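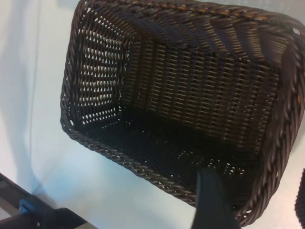 A dark brown woven basket with a thick braided rim.

Dranholm Cycles to open second shop in Pladthorpe this November

Family bike maker brings its Prenness cargo and commuter range to the riverside, with free fittings and test rides for all

PLADTHORPE - Dranholm Cycles is very happy to announce that it will open the doors of its second shop in November, on Steyn Street in Pladthorpe, a short and mostly flat ride from the train station. The new shop will carry the full Prenness line of commuter and cargo bikes, along with child seats, lights, locks and all the small bits and pieces that make a daily ride more comfortable.

The shop covers 4000 square feet over 2 floors, with the sales floor downstairs and a proper workshop up above (there is a bike lift, so please don't worry about the stairs!). Riders will find 400 bikes in stock on opening day, many of them built and ready to take home the same afternoon. Prices for the Prenness commuter start at $735, and that includes a fitting and a first tune-up.

"We have had customers making the trip over from Pladthorpe for years, some of them by bike and in all kinds of weather, and it feels wonderful to finally come to them," said Hendrik Hendricks, owner of Dranholm Cycles. "Come in, have a coffee, take something out for a spin around the block - and bring the kids, the dog and your old bike too if it needs a little love."

Test rides can be booked by phone or at the counter, and walk-ins are welcome whenever a bike is free. The shop will be closed on Monday.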